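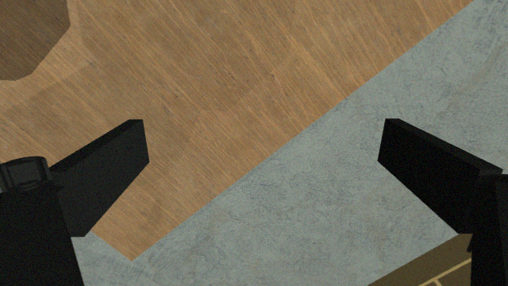
## 4. Bottling

This section covers bottling from the Tennant fermenter. It assumes you have finished section 3 and that the beer has stopped working. If the only evidence for that is the date on your calendar, go back and take another reading.

The leaflet packed with the Talico yeast gives a bottling day. Treat it as a hopeful guess. A cold back kitchen in Sustthorpe and an airing cupboard will give you two very different answers from the same sachet, and the leaflet allows for neither.

### 4.1 Before you start

1. Take a gravity reading. Write it down.
2. Wait a full day and take another. If the two differ at all, wait again.
3. Check that you have enough sound bottles for the whole batch. One kit fills 24 of the standard size, if you don't spill any and don't taste much.
4. Throw out any bottle with a chip at the rim. A chip you can barely feel will still leak.

**Caution:** Bottles of unfinished beer can burst. No cap, wire or thick glass makes up for bottling too early, whatever the packaging says.

### 4.2 Setting out the work surface

Clear more room than you think you need. Keep bottles waiting to be filled apart from the small parts, and leave a gap between the two so that you can get a hand in.

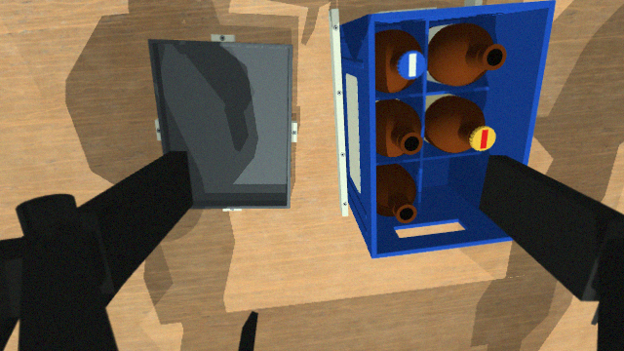
*Fig. 7 - Open box on the left, bottle crate on the right.*

Crates are sold as stackable. Full ones are heavy, so we suggest you don't stack them at all until the caps have been on for a week - by then you'll have found the leakers.

### 4.3 Cleaning

1. Rinse each bottle in warm water and hold it up to the light. Anything stuck inside needs a brush.
2. Make up the steriliser to the strength on its own tub. Doubling the dose doesn't make it twice as good, and it may leave a taste.
3. Soak the bottles, the syphon tube and the filling stick.
4. Drain upside down. Don't dry the insides with a tea towel.

**Note:** "No-rinse" on a tub means the maker thinks you needn't rinse. We've tasted beer from both sides of that argument and we rinse.

### 4.4 Sugar and filling

1. Dissolve 90 g of plain white sugar in a mug of boiled water and let it cool.
2. Pour it into the clean bottling bucket.
3. Syphon the beer on top, keeping the end of the tube under the surface. Leave the sludge behind, even if that costs you a pint.
4. Stir slowly with a clean spoon.
5. Fill each bottle to the brim with the stick in place. Lifting the stick out leaves the right gap.
6. Cap 12 bottles, stop, and check them. If the caps turn under your thumb, adjust the capper before doing the rest.

Carbonation drops are dearer and do the same job. Special brewing sugar is dearer still, and we couldn't tell the difference in a blind tasting.

### 4.5 Storage

Keep the bottles upright somewhere warm for two weeks, then somewhere cool. Open one after that. If it's flat, give the others another fortnight in the warm before you blame the caps.

Spare caps and washers are listed in the Inance parts sheet. The capper bell is part 127.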